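Search this site Enter keywords Go

Enenis Classic Car Club
Minutes of the monthly meeting, 17/08/2024

Chair: Gorazd Obradović
Minutes taken by: Bereket Degefa

The meeting opened with 10 members present. The minutes of the last meeting were approved with one correction: the spare gearbox went to the Rathnayake workshop and is still there.

1. Plallent coupe rebuild
Gorazd reported that the chassis is back from the blaster. Two outriggers need new metal. The rear crossmember is sound and will be kept. Members agreed to keep the original drum brakes at the front, as the discs in the later cars need different hubs. Bereket asked whether the engine number matches the build sheet. Gorazd will check and report.

2. Parts order
The quote for the wiring loom, door seals and both window channels is $1,029. Approved, eight for and two against. Gorazd will place the order. The radiator will be recored locally.

3. Dash clock
A member offered a clock said to be a Rolex from a period rally car. There are no papers with it. The club will not buy it. The standard clock will be repaired.

4. Storage
Rent on the second bay goes up to $600 a quarter from February. Members want to keep the bay. Bereket will ask if the lease can run for two years at that price.

5. Club records
The old build sheets have been scanned as far as the letter M. Bereket asked for a second copy to be kept away from the shop.

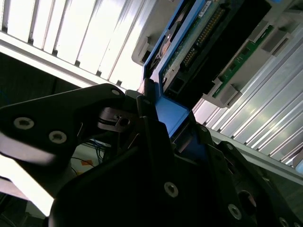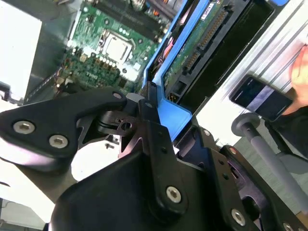 Gorazd has the remaining folders and will bring them to the next work day. Owners who want a copy of their own sheet should send in the chassis number.

6. Other business
The trailer needs a new left tail light. The borrowed engine hoist is to go back before the next meeting. No date was set for the fall drive.

Meeting closed.

Last updated: after approval by the chair

Contact the club | Copyright Enenis Classic Car Club | Back to top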